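Can the robots do the washing up yet?

I promised in January that I'd find out whether any of these clever machines could take a household chore off my hands, and a few of you have been nagging me ever since (quite right too!). So on Saturday I took the train over to Skiltum to spend the day with Kamol Yensuk, who has been teaching robot arms to tidy up for longer than most of us have owned a dishwasher.

I'll admit I went in hoping for a butler. What Kamol's little team at Gresteo are working on is much humbler than that. They want an arm to pick things up and put them where they belong: toys, socks, pegs, all the stuff that ends up on my stairs. That's it. And it is fiendishly hard, as I found out when I had a go at driving one myself and spent 20 minutes chasing a sock round a table. My five-year-old niece would have been done before I'd found the right button.

The trouble is soft things, Kamol told me. A tin is a tin whichever way up it lands, but a plush toy squashes, a bit of cloth folds over itself, and a rope can lie in any shape it fancies. Then you pile them together so that one is half hiding another, and the machine has to work out where the first stops and the next begins before it can even think about grabbing.

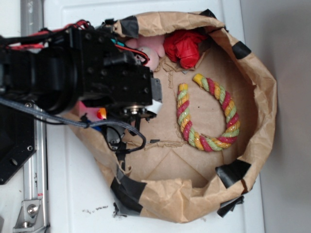
Factories have had it easier, of course. The same part turns up in the same place all day long, and if it doesn't, somebody stops the line. Kamol used to work on that side of things, at a packing firm called Sitthichai, and says the arms there would have been baffled by the average kitchen drawer. They were fast, though! The tidying ones are not. I had time to drink a whole mug of tea and eat two biscuits while I watched, and I kept wanting to lean in and help.

So how good are they? The team has logged 1765 tries at clearing up mixed odds and ends, and Kamol reckons the arm is now decent with anything chunky and still hopeless with anything thin and floppy. Laundry is a long way off. Folding it, further still. I asked when I might have one at home and got a big laugh and then "25 years, or next spring, depending who's selling it to you."

Next month I'm off to see the Prolturero floor mopper, which is meant to manage stairs. I'll bring spare socks.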